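Hurnivau - README

Maintained by Ye-rin Bae, shared workshop, Skestevstead
Last edited 01/05/2022

What it is

A small set of simulated arm runs that I use to decide whether a grasp is worth trying on the bench. One arm, one long white table, one gray lump to pick up and move. The room around it is furnished because Jadon, the scene script, furnishes it.

Read this before you believe any of it

Simulated success is cheap. The set has 85 runs, and 40 of them carry the label "success". That label comes from a script called Moroz that looks at where the lump is when the run ends. It knows nothing about how hard the fingers squeezed or whether the motion made any sense. I have gone through 30 of the 40 by eye and would not sign off on all of them.

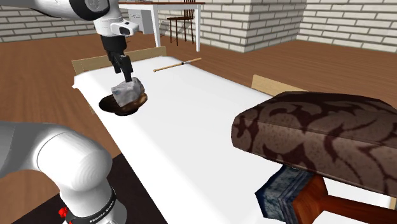 Gray lump in the gripper, two views.

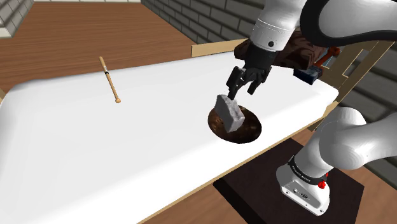 Contact is the weak part. The lump is one rigid body with one friction value, which I picked because it stopped the thing from sliding out. A real sponge gives and a real stone chips - mine does neither. If you plan to learn anything about force from these runs, please don't.

Contents

runs/ - joint angles and gripper width, one file per run
views/ - rendered stills, more than one viewpoint
labels.csv - Moroz output, plus my own column where I have filled it in
scene/ - Jadon settings and the random seeds

Each run stops at 800 steps whether the arm is done or not. Runs that hit the limit are marked "timeout" and were kept. Please leave them in if you quote a success rate.

Known problems

- The lump sometimes sinks a little into whatever it touches.
- Furniture is placed at random and can block a view. No check for this yet.
- Lighting is too clean. Anything trained on the stills alone will probably fall over in our workshop, where half the tubes flicker.
- Gripper width is logged one step late in the older runs. Fixed in the newer ones, not backfilled.

Use

Fine for testing a loader or comparing two planners on the same seeds. I would not use it to claim that a planner works. A second batch with a soft object is planned for August, if the solver behaves.

Corrections go in the issues file, with the run number.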